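The Clillico unit failed safe, which is a phrase from the manual. What it did was stop with both fingers closed on a chopstick and then decline, for 75 minutes, to let go.

I was the safety reviewer. Drostier had sent me to Clasham in August with a clipboard and a form that had 7 boxes for injuries and none for stubbornness. I wrote "grip retained" in the margin. The machine's status light stayed green the whole time. It was, by its own account, having a fine afternoon.
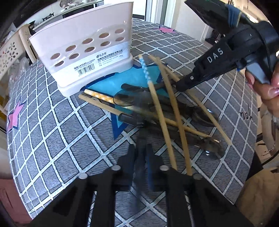

Vieira, who made the controller, answered on the fifth call. Had we tried turning it off? We had. Off, it held on harder. There was a spring in there, the voice explained, so that nothing would be dropped in a power cut. Somebody had been thinking of eggs.

"And how do you get a hand out?" I asked.

There was some typing.

"Whose hand?"

I said it was a general question. They promised me a bulletin, and it came: Fault 74, excessive retention, severity low. The recommended action was to wait.

So I waited. I ate my sandwich. I filled in the box marked "operator state of mind." Sometime after four the fingers opened, the chopstick rolled onto the floor, and the status light turned red.

It had detected a drop.

Contact Clasham Stories | © Clasham Stories, October 20, 2020 | Back to top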